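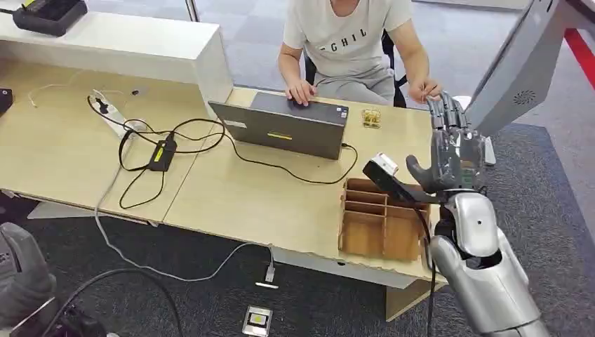 4. Trailer Release and Audience Expectation

4.1 Material

The third part of the study looks at how viewers talked about live action remakes of animated fairy tales between the first trailer and opening night. We used four fan forums. Two of them, Bullar and Kusevel, are general film boards with a busy section for family titles. The other two, Joubert and Dallier, are smaller and deal only with fairy tale films and the books behind them. All four were open to read without an account when the posts were gathered.

From these boards we took 131 threads. A thread was kept if its opening post named a remake that had a trailer but had not yet opened in theaters. Threads that only traded links or ticket offers were dropped. Where the same member had started the same thread on two boards, we kept the earlier one. Replies written after opening night were left out, even when the thread went on for months.

4.2 Coding

Each thread was read in full by one coder and given a main topic from a list of 12. The list was drawn up after a first reading of 20 threads and was not changed later. It covers casting, costume, songs, changes to the story, the look of animal characters, the age rating, and several smaller matters such as running time and merchandise. A thread could have one main topic and any number of side topics. Figure 4 shows the working setup.

Threads in which members argued about whether a remake should be made at all were given their own topic. We had first placed these under story changes, but the two kinds of thread read quite differently. In the first, members rarely discussed anything from the trailer. In the second, they often went through it shot by shot and compared it with the animated film.

4.3 Results

Costume was the most common main topic on Joubert and Dallier. Members there wrote at length about the color of a ball gown, the height of a collar, or whether a slipper matched the one in the older film. Many had sewn their own versions and judged the trailer as people who would have to work out the seams. On Bullar and Kusevel costume came up mostly as a side topic, and casting led.

Songs behaved in an unexpected way. When a trailer had no singing in it, members on all four boards tended to assume the film would have none, and threads about the missing songs grew quickly. When a later trailer used even a few bars of a familiar tune, these threads slowed down and new ones opened on who was singing. Posters had much less effect. A new poster usually drew a short thread and then a return to whatever had been argued before.

Tone also differed by board. The larger boards had more posts that were hostile to the idea of remakes, but they also had more members who said they would see the film anyway. On the smaller boards open hostility was rare. Disappointment was put in terms of detail, and a member who disliked one dress might still praise the rest of the trailer in the same post.

4.4 Limits

The boards do not stand for the general audience. Children, who are a large part of the public for these films, hardly appear in them except when parents report what they said. Moderators on Kusevel also merge threads, so some of its longer ones may contain what began as separate talks. We did not try to take them apart again. Box office results are not used here and are taken up in Section 5.

Figure 4. Working setup, with open laptop.

Last updated: 2026-02-07

4 comments

Related items
Songs Kept and Songs Cut in Fairy Tale Remakes
The Ball Gown on Screen: Color and Memory
Poster Design for Family Films
Reading Fan Forums as Film History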